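Qui sommes-nous

Temps de lecture : 2 min
Imprimer | Envoyer par e-mail

Kuvbridge évalue des systèmes de manipulation destinés au logement et au petit atelier. La question que nous posent nos clients tient en une ligne : une machine peut-elle déjà se charger d'une corvée courante, sans opérateur à côté ? La réponse dépend de la tâche, et nous la donnons tâche par tâche.

Notre référentiel interne, Esen, décrit 165 tâches élémentaires : essuyer un plan de travail, trier des couverts, vider un bac de visserie, plier un torchon. Chacune est définie par un état initial, un état final et une durée limite. Une tâche peut être répétée jusqu'à 275 fois, avec variation de l'éclairage et de la position des objets. Les essais interrompus par un humain sont comptés comme des échecs.

Les surfaces planes constituent le cas de base. Le veinage du bois et les reflets diffus perturbent l'estimation de profondeur, et la hauteur d'approche des doigts doit être réglée avant toute prise d'objet mince. 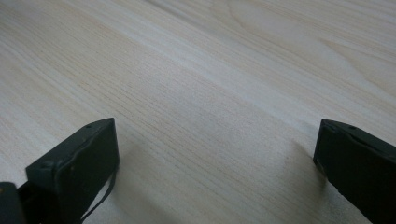
Mahfuz Karunaratne objecte qu'un taux de réussite ne dit rien du temps passé à remettre la machine en état de travailler, et que pour un atelier de trois personnes c'est ce temps-là qui se paie. Le rapport Esen comporte donc une colonne distincte pour les interventions, exprimée en minutes par heure de service.

État actuel, d'après nos 1256 derniers essais : le transfert d'objets rigides connus est exploitable en atelier. Le textile reste lent. Le rangement d'une cuisine non préparée n'est pas acquis, quel que soit le matériel évalué.

Onni Kokkonen dirige les essais. Le banc domestique est installé sur le site Pelkonen, le banc atelier chez Trarkard. Les protocoles sont révisés chaque année en décembre et transmis sur demande, les données brutes uniquement aux clients concernés.

Contact | © Kuvbridge, tous droits réservés | Haut de page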